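Home | Support | Kitchen Systems | Point of Sale | Known Issues | Log In

Prarnach Kitchen Display - Ticket 272
Site: Bonance (restaurant, two printers, one pass screen)
Status: Closed
Opened: June 5, 2022

Reported fault: Orders entered on the floor tablets reach the kitchen screen but do not print at the grill station. Cold larder printer unaffected. Dockets lost during dinner service only. Lunch service prints normally.

Initial checks

Printer self-test passes. Paper and cutter OK. Network address of the grill printer is 224 on the kitchen subnet, confirmed against the setup sheet from March. Ping from the office computer returns with no loss while the restaurant is closed.

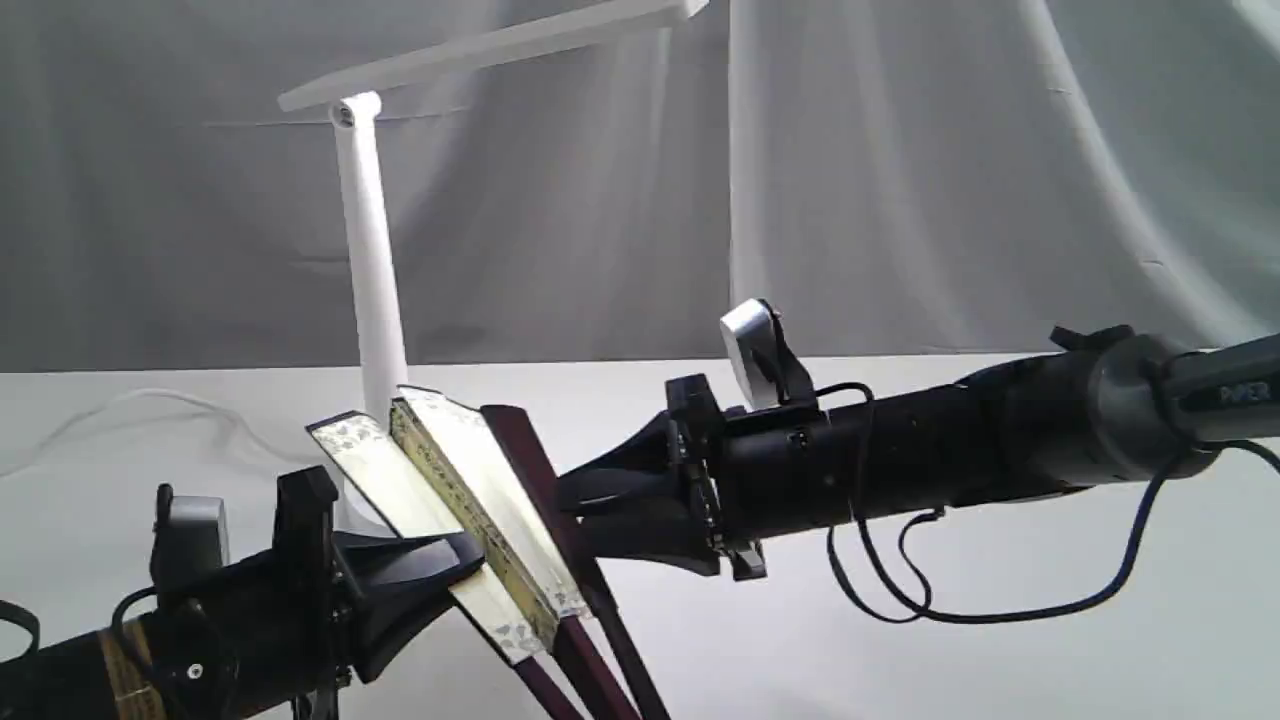

Reply from Bonance: we lost the grill dockets again tonight, over an hour of them, and the chef had everything called by voice until the screen caught up. Swapping the cable made no difference.

Log pulled overnight. The print queue shows grill jobs being accepted and then held. No error is raised at the till, so floor staff have no warning. Held jobs are discarded when the next menu loads.

Dinner menu compared with lunch menu. Both were imported from the Correia menu template, but the dinner menu has a separate course group for steaks and shared plates.
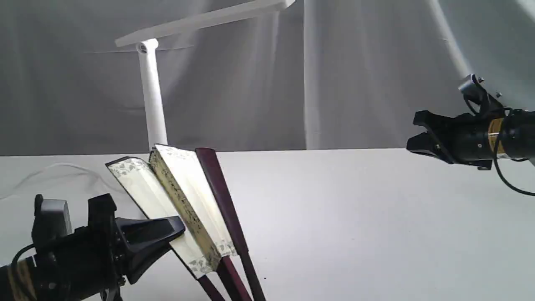

Does the fault follow the printer or the menu?
The menu. With the lunch menu forced on at dinner time, all test orders printed at the grill.

The dinner course group was routed to a station labelled "Grill 2", which was removed when the site dropped its second grill printer. The kitchen screen ignores station labels - this is why orders still appeared there.

Fix applied

1. Exported the dinner menu and saved a copy to the site folder.
2. Reassigned the steak and shared plate group to "Grill".
3. Deleted the unused station and cleared the held queue.
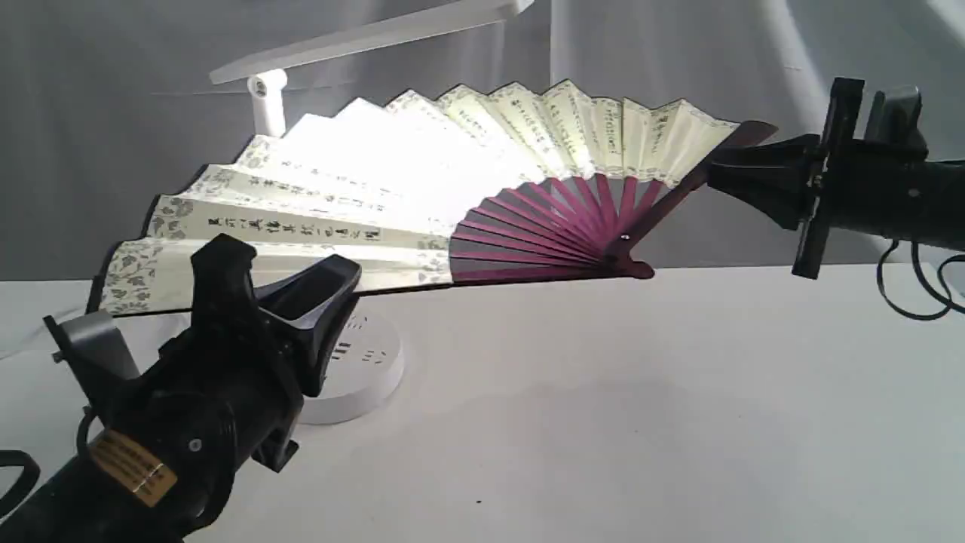

4. Restarted the print service and sent 5 test dockets from each tablet. All printed, modifiers included.
5. Turned on the held job alert so the till shows a coloured banner if a docket is not released.

Monitoring: two dinner services with no held jobs. The customer has agreed to close.
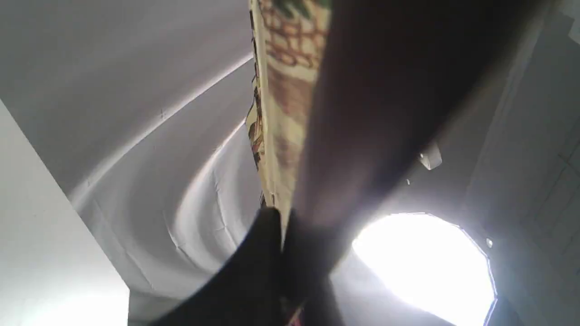

Ticket 272, site Bonance.

Comments (3)

We had the same thing at our cafe after changing the dinner menu. Check the takeaway group as well, ours was pointing at the old station too.

Does the alert work on the older Brastine tills? I can't find the setting.

Reply: It is under Printing, then Queue. You need manager access to see it.

Contact Support | Copyright Prarnach | Back to top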